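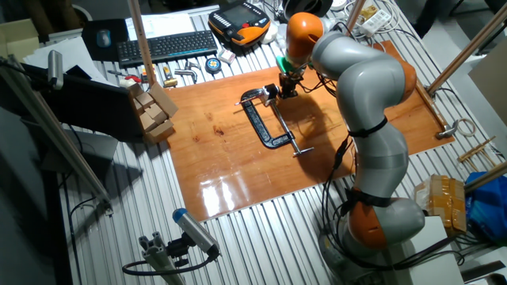 Figure 2. C-clamp lying flat on a wooden board, on a ribbed aluminum work table.

3.2 What people borrow, and when they bring it back

I should say up front that I came to tool libraries as a member long before I came to them as a researcher, so my neighbourhood bias is baked in. The Tirnby library lends out everything from post-hole diggers to cake tins, and when I got hold of its loan records I expected the drills to run away with it. They did! But clamps came second, and I hadn't even thought to give them their own category in the coding sheet (they were sitting under "other hand tools" until I went back and pulled them out).

The full set has 3,336 loans, all of them from Tirnby and Lomutstead combined. I dropped renewals made on the same day as the loan, as those are mostly someone at the desk fixing a typo. I kept everything else, including a wheelbarrow that seems to have been out since the place opened.

Clamps behave oddly next to the rest of the collection. A drill goes out on a Friday and comes home on a Monday, pretty much like clockwork. A clamp goes out and stays out. My first guess was forgetfulness, and I'd still put some of it down to that, but the borrowers I interviewed kept telling me about glue. You clamp up a chair leg, you leave it overnight, then you notice the other leg is wobbly too. One woman in Lomutstead had borrowed two clamps for a bookshelf and ended up keeping them through a cot, a picture frame and most of a kitchen drawer. She was quite cheerful about the late fees.

Lomutstead has a looser policy than Tirnby, with 5 renewals allowed in place of 2, and I wondered if that would show up as more overdue items. It didn't, or not in any way I could find. What I did see was a lot more grumbling at Tirnby, where people wrote things like "need it one more wkend pls" in the comments box. Those comments aren't coded anywhere in the Mollis catalogue software, so I read through them by hand over a very long November, and I'd recommend that to anyone working on lending records. The colour in them is lovely, and a fair few loans only make sense once you've read the note.

I've followed Nambiar in treating a late return as a kind of use, though the fit isn't perfect for seasonal gear. Nobody is mowing in winter, and a mower kept until spring is probably just in the way of someone's bikes. For clamps I think it holds up well. Section 3.3 looks at the loans that came back early - a smaller pile, and a more puzzling one.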